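The usual report on a manipulation dataset opens with a total: hours, episodes, successful grasps. I'd argue the total is the least informative number in the document. A policy trained on 5 homes with honest variation will often outlast one trained on 55 near-identical benches, and our budgets should reflect that.

At Plalberg we spent March collecting table-clearing episodes for the Ulex set. The task is dull by design: approach a low surface, locate a discarded item, grasp it, put it in the bin. A bottle on its side is a fair specimen. 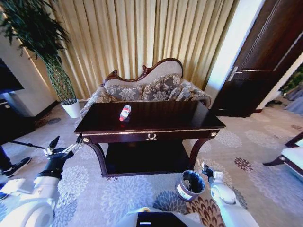 Lab benches are matte and grey. Living rooms have polished timber, patterned carpet and upholstery in busy floral patterns. Depth estimates degrade on a glossy top, and a policy that has never met a reflection will sometimes reach for one. The remedy is to collect where the reflections are, and to accept a lower yield per day.

My second complaint concerns views. Head video is pleasant to review, so reviewers favour it. The wrist view is cluttered by its own hardware, but it holds most of what matters in the last few centimetres before contact. 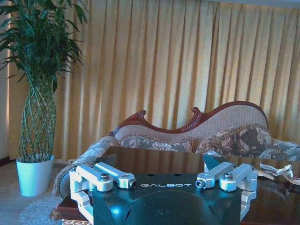

Crumpled wrappers make the point well. They have no canonical pose, they deform on contact, and two attempts at the same wrapper are seldom the same problem. We labelled failed grasps by hand and kept them, with the moment of failure marked. Farina's older protocol discarded them at source, a false economy – the recovery motion is the part a household robot will need most. 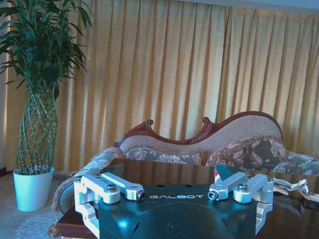 Lino Bassi disagrees, and wrote to say that kept failures had cost the Zusalska group up to 11 days of relabelling, that operators' definitions of failure drifted between shifts, and that he would sooner have 2 clean attempts than a drawer full of annotated misses.

The drift is real. I would fix it with a written definition and a weekly cross-check between operators, and keep the misses.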